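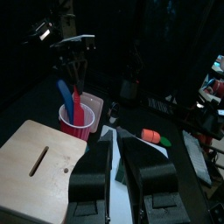 Ghazala Virk 来函询问:上一期报告把“双臂共用区”写成固定边界,可规程草案第二稿又允许操作员按任务改划,两份文件以哪一份为准?若以草案为准,已经按旧边界做完的记录是否作废,还是另行标注?

以规程草案第二稿为准。旧边界下的记录不作废,在元数据中增补“边界版本”一栏,填“旧”。该栏由记录员事后补填,操作员不参与。补填工作已完成,抽查中发现的漏填均已更正,更正痕迹保留在变更表内。

Zunum 项目进展报告
提交:Plunora
接收:Warkent 资助管理处
报告期:截至六月
工作包:双臂桌面操作单元的现场规则与记录规范

一、本期概况

本工作包的任务是为 Soomro 实验区的双臂桌面单元编写一套可以执行、可以核查的现场规则,并在真实操作中试行。规则分为四个部分:台面布置、双臂共用区、人员进入、记录与偏差处理。本期完成第二稿的全部条文,前两部分已进入试行,后两部分完成内部评审,尚未在全部班次启用。

报告期内按第二稿试行 841 次操作循环,其中 414 次附有完整的布置核对记录,其余循环只有开始和结束时间。差额来自核对表启用较晚,启用后的循环均有核对记录。本报告所有关于布置偏差的判断只依据这 414 次,不外推到其余循环。

试行期间没有发生人员接触运动中机械臂的事件。保护性停止有若干次,原因多数记为“共用区占用冲突”,少数记为“线缆牵拉报警”。另有一次停止未能归类,日志缺失,已按偏差单处理,见第六节。

二、台面布置规则

第二稿对台面布置的要求改为“分区加朝向”,取消了第一稿中的逐件坐标表。坐标表在试写阶段就暴露出维护困难:每换一件物品,就要重测整张表,操作员实际上凭记忆摆放,表与现场不符。新写法如下。

台面分为后排、作业面、侧带三个区。后排放置容器类和立式物品;作业面只放当前任务的对象;侧带放置待用的小件,长条形小件一律顺台面前后方向摆放。任何物品不得压住台架边缘的夹具,也不得进入机械臂底座附近的线缆活动范围。

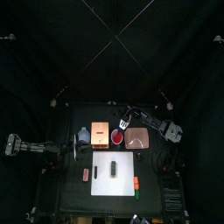 双臂工位布置:后排物品、中央白色作业面、左侧橡皮与黑色记号笔

核对方式为“先读后看”。操作员先读任务单上的分区清单,再核对台面,最后签字。反过来做,先看台面再读清单,容易把现有摆放当成正确摆放。Vilho Peltonen 在内部评审中建议由第二人复核,经试行,第二人复核保留为换班后首个循环的强制要求,其他循环由操作员自核。

关于后排的容器,规则新增一款:杯中如插有长柄工具,工具的倾斜方向须在任务单中写明“向左”“向右”或“不限”。这一款来自共用区冲突的分析。长柄工具的顶端高于杯口,手臂横向通过后排上方时,净空应按工具顶端计算,第一稿按杯口计算是错误的。已更正,并回查了沿用旧算法的任务单,全部重新签发。

作业面的垫层另有规定。垫层须平整,四角不翘起,更换后应重新核对抓取高度。垫层的材质和厚度由任务单指定,规程本身不限定。任务执行中发现垫层移位的,先停机,再处理,处理后从布置核对重新开始,不得从中断处续作。

三、双臂共用区规则

共用区指左右两臂末端均可到达的空间,投影覆盖作业面及其正后方一段后排。第二稿的核心条文有两条。

其一,任一时刻只允许一臂在共用区的低位运动,另一臂须停在本侧的等待位或保持在高位静止。高位与低位的分界由任务单给出,须高于台面上最高物品的顶端,并另加任务单规定的余量。

其二,两臂同时进入低位的任务(交接、协同夹持)须单独申请,申请表内写明先后次序、退出次序和失败时哪一臂先松开。申请由 Iqra Usmani 签批,当班有效,换班后重新申请。

试行中对第一条的意见较多。操作员反映等待位过远,来回时间长。评审后未缩短距离,但允许任务单为左右臂分别设置近等待位,条件是近等待位上的夹爪不遮挡布置核对所用的任何一路固定视图。这一条件已写入条文。

停止后的恢复程序也在本节规定。保护性停止后,操作员应先确认两臂末端的位置,再确认夹爪是否持物。夹爪持物时不得直接复位,须先由操作员选择“保持”或“就近放下”。就近放下的位置只能在作业面以内,不能放到后排。恢复运动须从低速开始,确认第一段轨迹无冲突后方可恢复任务速度。

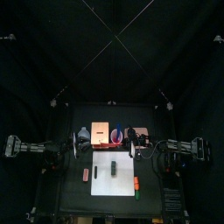

规程试行期间,如果任务单与规程条文不一致,操作员应当按哪一份执行?
按较严的一份执行,并在循环结束后填写偏差单。操作员无须当场判断哪一份有误,由规程维护人在下一班开始前答复。答复之前,同一任务单不再启用。

这一做法在试行前期引起过延误,个别任务单停用了一整班。为减少停用,规程维护人现在每班开始前集中审读当班任务单。审读只检查三处:高低位分界、等待位、协同夹持申请是否附上。其余内容由任务编写人负责。

四、人员进入规则

围挡以内为受控区。两臂通电且未处于锁定状态时,人员不得把手或工具伸过台架前缘。需要整理物品时,按以下次序操作:

结束当前循环,或按停止键;
确认两臂静止;
切换到锁定,取下钥匙;
整理物品;
退出台架前缘,归还钥匙;
重做布置核对。

钥匙由进入的人随身保管,多人进入时各挂各锁。评审中有人提出,仅扶正一支笔也要走完全部步骤,负担偏重。Audrey-Anne Wong 的书面意见是维持原文,理由附在评审记录中,本报告不重复。条文维持不变。

围挡内光线较暗,进入前应打开检修灯,离开后关闭。检修灯不计入任务照明,任务照明的设置由任务单规定。检修灯未关即开始循环的,该循环照常保留,记录中注明“检修灯开启”,供数据使用方自行取舍。

指示灯不能作为进入依据。第一稿有一句“指示灯熄灭后可进入”,第二稿删去,改为只认锁定状态和钥匙。各设备指示灯的颜色含义不统一,同为红灯,在不同部件上可能表示通电、待机或故障。本项目不改动设备自带的指示灯,改为在培训材料中列出对照表。

五、线缆与末端检查

线缆规则共四款。腕部线缆应留有弧度,在手臂最大伸展时不绷直;底座线缆不得搭在物品上;线缆扎带的尾端须剪平;任何一根线缆外皮可见破损即停用该臂。

末端检查安排在每班开始前,项目包括夹爪手指的螺钉、指垫、指间是否有异物,以及腕部支架是否松动。检查表原先要求写“正常”或“异常”,试行后改为逐项写出看到的状态。例如“指垫边缘有磨痕,未脱开”,不得只写“正常”。Yurii Bondarchuk 汇总了改版前后的检查表,改版后的表填写时间变长,但指垫更换有了可追溯的依据。

夹爪更换后须重做抓取力核对。核对用专门的试块,不用任务物品代替。试块平时放在围挡外的工具柜,不上台面。
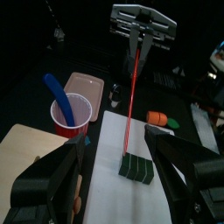

专项条目|可见激光与反光面

本条目为本期新增,尚未试行满一班,先行报告。

台面上方出现可见激光线的任务,任务单须注明激光器的型号、标签上的安全等级、安装位置和开关方式。缺任何一项,任务单不签发。等级以设备标签为准,标签不清的按较高等级管理,直到供货方书面确认。

激光开启期间,操作员不得俯身越过台架前缘观察作业面。需要近距离查看的,使用腕部相机的画面,或关闭激光后进入,进入步骤按第四节执行。激光线落在光滑容器、金属工具或托盘上时可能产生反射,任务编写人应在布置阶段确认反射方向。确认在低速预演中进行,两臂夹爪也计入反射面。

记录方面,激光开启与否列为元数据必填项。激光线在图像中跨过物品或夹爪的,不做修补,不做遮盖,原样保存。后期处理如需剔除,由数据使用方在副本上进行,并在副本中注明方法。

六、记录与偏差处理

每个循环的记录由四类内容组成:任务单编号、布置核对、各路相机数据、事件日志。四类齐全的记为完整记录。缺一类的记为部分记录,可以保存,但不得混入完整记录的目录。

相机数据的规则较上一稿有两处修改。第一,固定相机和腕部相机的时间基准须在每班开始时对齐一次,对齐结果写入日志,对齐失败则当班只能产生部分记录。第二,腕部视图中同一物品可能被夹爪遮挡,布置核对应以固定视图为主,腕部视图只作辅助,不得仅凭腕部视图判定物品缺失。

物品命名也做了统一。试行中发现同一件物品在不同任务单里叫法不同,记录员各写各的,检索时漏项。现建立物品名录,名称由颜色、形状、类别组成,不使用品牌和口语名称。名录由记录员维护,任务编写人可以申请新增,但不得自行命名。旧记录的名称不改,通过对照表检索。

偏差单分为布置偏差、运动偏差、记录偏差三种。每张偏差单须在下一班开始前有首次答复,答复可以是“待查”,但须写明由谁查、查什么。前述未能归类的停止属于记录偏差,事件日志在停止前后中断。检查发现日志程序与相机程序写入同一存储卷,写满后日志先停。处理措施为分卷存储,并增加剩余空间报警。同样的中断此后未再出现,偏差单暂不关闭,留待下一报告期复核。

七、培训

操作员培训分为读规程、旁观、带教操作、独立操作前考核。考核内容为现场演示,不设笔试。考核人从停止恢复、钥匙管理、布置核对中指定项目,被考核人边做边口述依据的条文。口述与动作不一致的,动作正确也须重考。

培训材料已有中文和英文两个版本。两个版本在“等待位”和“停放位”的译法上曾出现混用,现规定前者指任务中的暂停位置,后者指断电前的位置。英文版相应页已替换,旧页收回。

八、与计划的差异

原计划本期完成全部四个部分的试行,实际完成前两个部分。人员进入规则的试行推迟,原因是钥匙锁到货晚于预期,到货前以停止键加监护人代替,此替代做法不计作试行。记录规范的试行推迟,原因是存储卷改造。

预算方面,本期支出未超出批准额度。钥匙锁与存储设备的费用从设备科目列支,检修灯从耗材科目列支。后者的科目归属请 Warkent 资助管理处确认,如须调整,将在下一期财务表中更正。

九、下一报告期工作

人员进入规则和记录规范在全部班次启用,启用后单独统计停止原因。可见激光条目试行后提交评审,评审前不扩大适用范围。共用区规则计划增加“一臂持物、一臂经过”的情形,现有条文对此只有原则性要求,任务编写人多次来问,需要给出明确的净空算法。

第三稿将合并条文说明与条文正文。目前两者分册,操作员在现场只带正文,遇到疑问时查不到说明。合并后篇幅增加,拟另编一张现场卡,只列停止恢复和进入步骤,挂于台架旁。现场卡与规程不一致时,以规程为准,现场卡立即撤下重印。

十、请资助方决定的事项

一是旧边界下的记录是否计入交付量。项目组的意见是计入,但单列。二是第三稿是否须经外部评审后才能启用。如需外部评审,请给出评审人名单和提交格式,项目组据此调整第三稿的完成时间。

附件:规程草案第二稿;布置核对表(改版后);末端检查表(改版后);偏差单汇总;物品名录及对照表。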